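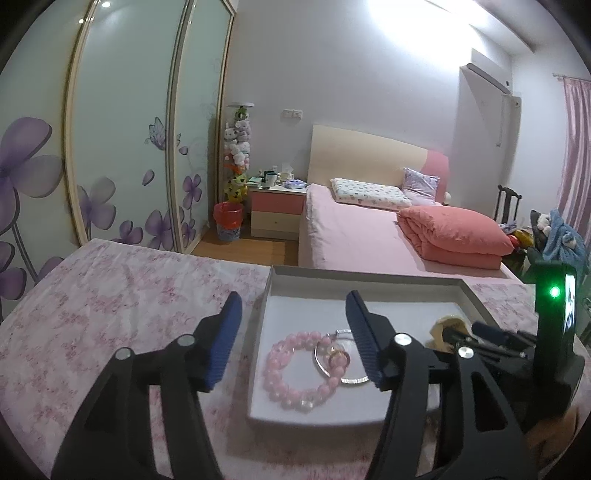 Svenja Hubmann wrote under my last post that it is wrong to keep all the jewelry in one box, because the chains and the beads always find each other. She is right, so I start a new thread about it.

1/ I am sorting my bracelets and rings into shallow white boxes. Before, everything lived in one bag from Zamdale, and each morning I needed 9 minutes to pull out one thing.

2/ First rule, which I learned in January: put a soft cloth on the table. Mine has pink blossoms on white. A small ring that falls on a cloth does not run away under the wardrobe.

3/ The pink beads share a box with the thin silver bangle and the small gold ring with the pinkish stone. I know, three different things together. But I wear them together, so for me this is one family.

4/ The dark red beads are more difficult. They make a tangle if you only look at them. I put them down in a loose heap and open the loops with two fingers, from the outside to the middle. Please do not pull.
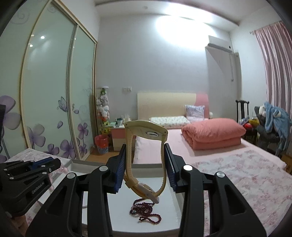
5/ For the watch I close the strap before I put it away, so it keeps its round form. The pale yellow one shows every mark from dark things, and I want to find a separate place for it. Maybe a box with a lid — I saw one from Kiltton for 40, but it is deep, and deep boxes are how my problem started.

6/ What I still don't know is how to store long strings of beads. Hanging on a hook, or lying flat? My aunt says flat, so that the thread does not become long. My sister says hook. Both have broken necklaces.

7/ Tomorrow the earrings. I have many which are missing the partner.

Comments

marlo_k: Flat, always flat. I lost 50 beads behind a radiator because of a hook.

Svenja Hubmann: Much better! Now give the red ones their own box.

tildepost: Where are the white boxes from please?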